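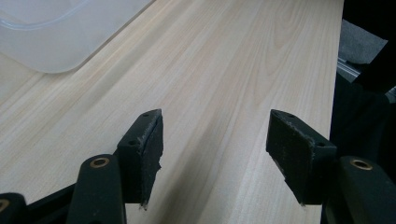 The Birnia hand-held gripper with its two fingers open over a tabletop. Credit: Stinmont

RIDEMDEN, June 7, 2020 – Stinmont, a maker of small tools for robotics labs, has opened orders for the Birnia, a hand-held gripper that lets a person record handling tasks for later use in training robot arms. The kit costs $1,355 and is sold directly by the company.

The Birnia is held in one hand and worked with a trigger. The operator picks up, moves and sets down ordinary objects while a camera mounted on the tool looks down past the fingers at the work surface. The footage, along with the opening of the fingers at each moment, is saved to a memory card. No robot arm is needed during recording.

Stinmont has made fixed grippers for lab benches for several years. The company said the Birnia came out of requests from customers who had an arm but could not spare it for recording, or who wanted recordings made in kitchens, stockrooms and other places where it would be hard to set up an arm.

How it works

The gripper has two fingers that move toward each other on a linkage of black plastic arms. Squeezing the trigger closes both fingers by the same amount, so an object held between them stays near the middle of the camera's view. When the trigger is released, a spring opens them again.

Each finger is a solid block with a slanted top and a pad on its inner face. The blocks are fastened separately from the arms and can be taken off with the hex key that comes in the kit. The same blocks and pads fit the Kaplan, Stinmont's motor-driven gripper for robot arms, which went on sale in April. A lab that records with the Birnia and then runs its arm with the Kaplan will have matching contact surfaces on both.

The tool is rated to lift objects of up to 300 grams in a pinch grip. Heavier items can be pushed, slid or tipped with it, but Stinmont does not recommend lifting them.

Thin and flexible packaging

Much of the design work went into thin packaging, such as pouches, sachets and envelopes. These items are common in stores and home kitchens and are often harder to pick up than boxes or jars, as they lie flat and bend when touched. The surface of a shiny pouch also changes in appearance as it turns under a light, and recordings need to include that. 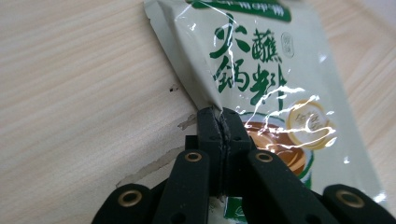 A seasoning packet held at its lower-left corner, with the fingertip pads pressed together. Credit: Stinmont

The pads meet face-to-face when the fingers are fully closed, so the tool can hold the edge of a packet by a small area at one corner. The operator does not have to get both fingers around the whole item. Stinmont suggests taking pouches by a corner or a sealed edge and lifting slowly, to keep most of the printed side in view of the camera.

During development, the company put together a test set of 367 household and grocery items, mainly food packets, small bottles, cloths, cards and plastic containers. The item list is included with the kit as a spreadsheet. Buyers may use it as a starting point for their own sets or ignore it.

Setting up a session

The Birnia is meant for use at a normal table. The company's quick-start sheet calls for a clear working area directly in front of the operator, with bins or trays placed to one side so they come into view only when needed. Even light from above gives the best results. A lamp set low at one side tends to throw the shadow of the fingers across the object.
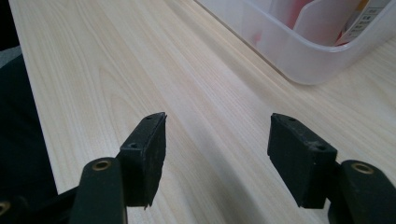

Fingers open with nothing held, with a translucent storage bin at the upper right. Credit: Stinmont

Each recording starts and ends with the fingers open and nothing held. The software that comes with the kit uses those open moments to split a long session into separate clips, which saves the operator from pressing a button between tasks. Clips can be renamed, joined or deleted before export.

The software runs on current desktop versions of Windows and Linux. A Mac version is planned, but Stinmont has not set a date for it. Exported clips are standard video files with a plain text log beside each one, and they can be opened without Stinmont software.

Audio is off by default and has to be switched on in the settings for each session.

What is in the kit

The kit includes:

The Birnia gripper with trigger handle and camera mount
Camera and memory card
Six spare pairs of finger pads
Hex key and spare screws
Charging cable
Quick-start sheet and item list
Software license for one workplace

Pads are treated as a wearing part. Buyers who record every day should look at the edges of the pads at the start of each week and change both sides together. Further sets can be ordered from the same page as the kit. Arms and finger blocks are also sold as single parts, and the drawings for the blocks are free to download for labs that want to print their own shapes.

The camera in the kit is already focused for the distance between the mount and the fingertips. Buyers who want to use a different camera can leave it off the order for a lower price – the mount has slots that take most small board cameras.

Availability

Orders are open now to customers in the United States and Canada. Kits are put together at the Stinmont workshop in Ridemden and are sent out in the order in which they are paid for. Schools and universities can pay by invoice. Orders from other countries will be taken later in the year, once the company has finished the paperwork for shipping the battery.

The tool comes with a one-year warranty covering the handle, linkage and camera. Pads are not covered. A demonstration unit can be borrowed by labs within driving distance of Ridemden, for which a deposit is charged and returned.

About Stinmont

Stinmont designs and builds grippers, mounts and bench fixtures for robotics research and teaching. Its products include the Birnia hand-held gripper and the Kaplan gripper for robot arms. The company is based in Ridemden.

Media contact: Press desk, Stinmont, Ridemden. Review units and larger copies of the photographs are available on request.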